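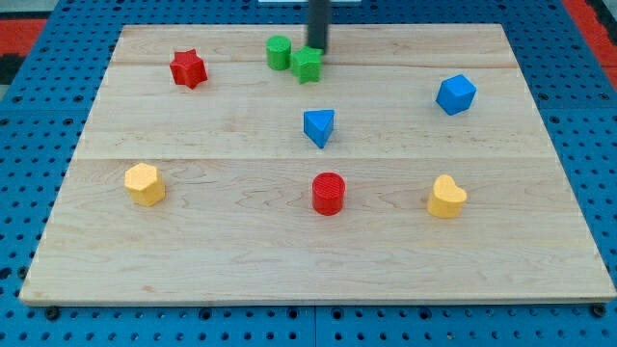

Wanda Witkowska wrote after last year's notice that it told her the pay and the hours but left out whether she would be on her own with the children, and that she nearly didn't apply. Fair point. You would not be. There are always two adults in the room at Kedesthorpe, and the second one is usually Sheena Dunbar.

## Playgroup assistant, Kedesthorpe

Part-time, term time only, starting in February.

We are looking for one assistant to join the morning playgroup at Kedesthorpe hall. The group takes children from two years old up to school age. Many come with no English, or with a bit of English and a lot of Polish or Cantonese, so a second language is useful. It isn't required.

**Hours:** 4 mornings a week, 8.45 am to 12.30 pm. The children arrive at 9.15 and go home at noon. The time either side is for setting up and clearing away, and it is paid.

**Pay:** the same hourly rate as our other assistants, sent with the application form. Holiday pay is on top. We pay bus fares from anywhere in the district.

### The work

- putting out toys, paint, water and books before the doors open
- playing with the children, mostly on the floor
- shape and colour sorting, singing, reading aloud
- cutting up fruit and sitting with the children at snack time
- nappies and wet clothes, shared between all staff
- a short written note on your key children at the end of each week
- sweeping up

The hall is cold until ten. Bring a jumper.

### What we ask for

You should have spent time looking after small children, paid or unpaid. Your own count, and so do younger brothers and sisters. A Level 2 childcare certificate is welcome. If you don't have one we will pay for the course, and you will have two years to finish it.

You need to be able to kneel, lift a toddler and be outdoors in the rain. We will arrange the background check and paediatric first aid training before you start.

### How to apply

Ask Cuiping Tang at the hall for a form, or pick one up from the shelf by the kitchen door. Give us the names of 3 people we can contact, one of whom should have seen you with children. Please don't send a CV instead of the form.

Applicants we want to meet will be asked to come in for one morning, paid, followed by a talk with Jocelyn Grewal over tea. Forms go back to Cuiping by noon on the last day of term.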